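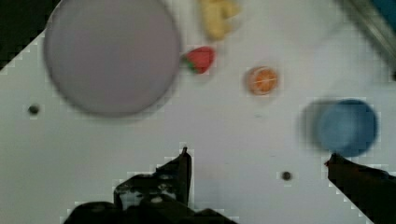
Kasudance Early Learning Center
Meals and Snacks: Frequently Asked Questions

The answers on this page apply to all children enrolled at the Center, including those who attend mornings only. This version replaces all earlier ones and takes effect September 30, 2019.

What meals does the Center provide?
The Center serves a morning snack, lunch and an afternoon snack. Children enrolled for mornings only receive the morning snack and may stay for lunch if the family has signed up for the lunch plan. Breakfast is not served. Children who arrive early may eat a breakfast brought from home in the front room until 8 a.m.

Who prepares the food?
Lunch is cooked in the Center's own kitchen under the direction of Bindu Shetty, Kitchen Manager. Snacks are put together in the same kitchen and carried to the classrooms shortly before they are served.

Where can I find the menu?
The menu runs on a cycle of four weeks. It is posted beside the sign-in desk and sent by e-mail to the address on the enrollment form. Substitutions are written on the posted copy. The e-mailed copy is not updated during the cycle.

My child has a food allergy. What do I need to submit?
Families must submit a Food Allergy Plan signed by the child's doctor before the first day of attendance. The plan must name the food, describe the usual reaction and state what staff should do. Medication must be handed to the office in its original box with the pharmacy label attached. It may not be left in a child's bag or cubby.

Does a food preference require a doctor's signature?
No. Vegetarian meals and meals that leave out a food for religious or family reasons may be requested on the Food Preference Form, available at the office. Please allow one full week for the change to reach the kitchen.

Is the Center nut-free?
Peanuts and tree nuts are not used in the kitchen and may not be brought into the building. The Center cannot guarantee that packaged products bought from outside suppliers were made in a nut-free plant.

May I send lunch from home?
Yes. Lunches from home must be labeled with the child's full name and must not need heating. Grapes and cherry tomatoes must be cut lengthwise for children under four. Candy and soft drinks will be returned at pickup.

What does the lunch plan cost?
The lunch plan is $110 per month and is billed with tuition. The charge is not reduced for single days of absence. Families who expect a longer absence should write to the billing office before it begins.

What happens if my child will not eat?
Staff offer each food and do not require a child to finish or taste it. Dessert is not used as a reward. If a child eats very little at lunch, the teacher will note this on the daily sheet.

May we celebrate a birthday at the Center?
Families may bring whole fruit or a sealed store-bought item with a printed ingredient list. Home-baked items cannot be accepted. Please tell the classroom teacher at least two days ahead.

How do children learn about food in the classroom?
Food is part of the regular program. Children practice setting the table, pouring water and naming fruits and vegetables. Families who do not wish their child to take part in tasting activities may say so in writing.

Whom should I contact with further questions?
Questions about menus and allergies should be directed to Bindu Shetty. Questions about billing should be directed to Mohandas Rao in the office, which opens at 9 a.m. Complaints may be addressed in writing to the Director, Aishwarya Pisharody.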